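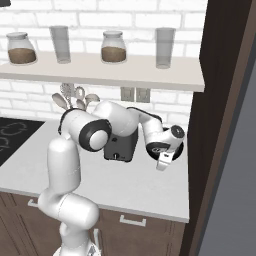 Showing the arm a task: frequently asked questions

Most people who join the Hekido teaching programme have never driven an arm before, and the questions they send us in the first fortnight are much the same. We have collected the answers on one page. They apply to the simulated kitchen, where everybody starts, and to the real bench at Coetzee, which you move to later. Many of the answers use the coffee task, in which the gripper has to come down over the round black object on the worktop, with the coffee machine close by on its left. Last updated November 2021.

What is a demonstration?

One complete run of a task, from the moment you press Start to the moment you press Keep or Discard. The software stores the joint positions, the gripper opening and the camera views for the whole run.

Do I need to know how to program?

No. You need to be able to use a hand controller and follow written instructions. The people who write the training code are a separate team.

How do I control the arm?

In the simulated kitchen you use a hand controller. Hold the side button and the gripper follows your hand. Let go and it stays where it is, so you can move your own arm back to a comfortable position and carry on. The trigger opens and closes the fingers.

On the real bench you can use the same controller, or you can guide the arm by hand. To guide it by hand, switch to Free mode on the panel and hold it by the wrist. Do not push on the forearm. The elbow swings out and the recording is usually no good.

Which method should I choose?

The task sheet tells you. Where it says "either", use the one you find easier, but do not change over part way through a batch.

How many demonstrations does a task need?

It depends on the task. A simple pick-up has worked with 38. The longer kitchen tasks, with a machine to be loaded and started, need around 1000, shared between everyone on the rota. Your own share is shown on your Nolano page.

How fast should I go?

At a steady pace you could keep up for a whole batch. Very slow runs are a common fault with new starters. If you stop to think for more than 3 seconds, discard the run and begin again. The model learns the pause along with everything else.

I made a mistake and then put it right. Do I keep the run?

Keep it if the correction was small, such as lining up the fingers a second time. Discard it if you dropped something, knocked something over or touched the wall or shelf. Tick the "corrected" box on anything you keep.

Does it matter where I begin?

Yes. Let the software set the start position and leave it alone. It moves the arm and the objects a little between runs on purpose. Please don't press Reset until you get a layout you like.

The arm hides what I'm trying to pick up. What can I do?

Change the view with the left thumbstick. In the coffee task the forearm often crosses in front of the coffee machine, and from the default view you may lose sight of part of it. The wrist view helps for the last part of the approach. Changing the view does not affect the recording.

Why does the arm lag behind my hand?

There is a speed limit on every joint. If you move faster than the limit, the arm catches up afterwards. On a home connection there may be a further delay. If it is bad enough that you overshoot, stop and report it.

What happens if I hit something?

In simulation, nothing is damaged. Discard the run. On the real bench the arm stops by itself and a red light comes on. Take your hands away, ask the person on duty to clear the fault, and wait for the green light before you touch anything.

How long is a session?

No longer than 45 minutes, followed by a break. People's runs get noticeably worse after that.

When can I move on to the real bench?

Once you have passed the 3 check tasks in simulation and done the safety talk. Bench places for the Tuvania group are given out in order of passing. The August intake has now been through, so the wait is shorter than it was.

Can I see how the robot does with my demonstrations?

Yes, but only for the whole group's data together. Results go up on Nolano after each training round, with clips of the runs that failed as well as those that worked.

My run is marked "rejected". Why?

Open it and read the note. The usual reasons are a missing end position, a gripper left closed, or a run saved under the wrong task. Rejected runs do not count towards your share and there is no need to delete them.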